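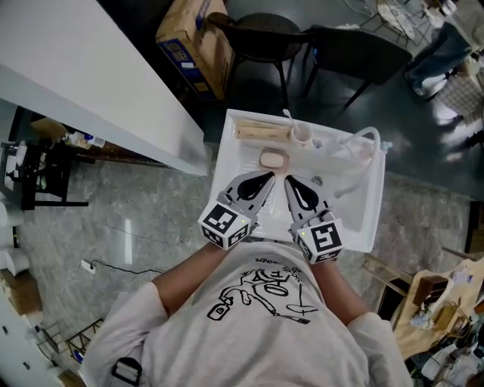 Sunday 09/10/2022

Back from Teldale, feet killing me. Writing this quick before I drop off.

So it was the joint service, ours and the two others, first time in the new hall. Women leading half of it. I'd said I wouldn't make a fuss about where I sat and I didn't. Ended up near the middle, an older couple on one side, a girl with a very heavy cold on the other. No one seperated, no one shuffled. Ten minutes in I'd stopped thinking about it.

Sermon too long. Good start, on hospitality and who gets to be the host and who is always the guest, then it wandered off into the building fund. 568 pounds from the autumn appeal, applause, fine. Still a way to go on the roof.

Three protesters outside the gate. One placard, very wordy, couldn't read it from the bus stop. They sang at us going in and had gone by the time we came out. Raining by then. Felt more sorry than cross, which suprised me.

Numbers: 200 chairs put out and people standing at the back. Briken sent a minibus. The Tsuji Street lot walked over together in the rain with their banner rolled up.

Lunch after. Rice, lentils, somebody's plum cake, tea out of the big urn. Long talk with a man from Briken who left his old congregation after 21 years over exactly this. Not angry. Said he missed the tunes mostly. We sang one of them at the end and I looked over and he had his eyes shut.

Things I didn't like, being fair. Prayers in three languages but the sheet only had two. The children's bit was rushed. And a lot of people telling each other how open we all are. Bit much. I said it myself, twice, to a reporter from the local paper, and wished I'd kept my mouth shut.

Mum rang at six. Wanted to know was it a proper service. Said yes. Long pause. Then she asked what I wore. Told her the blue scarf and she said oh good. Not going to push it. She might come in December when they do the candles, she didn't say no anyway.

We use cookies to remember your settings and count visits. Accept all | Manage choices

Later. Can't sleep after all. Keep going over the reading, the bit about the stranger at the door. I've heard it since I was small and always pictured myself inside the house. Today I was at the door, sort of. Odd feeling. Want to look it up in the other translation, if I can find which box it's in.

To do this week:
- ring Tikik about hiring the chairs again
- return the tin (whose?)
- 18 copies of the song sheet for Thursday, third language ON it this time
- write to the man from Briken, promised him the words to the second hymn

Alarm set for half six. Scarf still damp, hung it on the door.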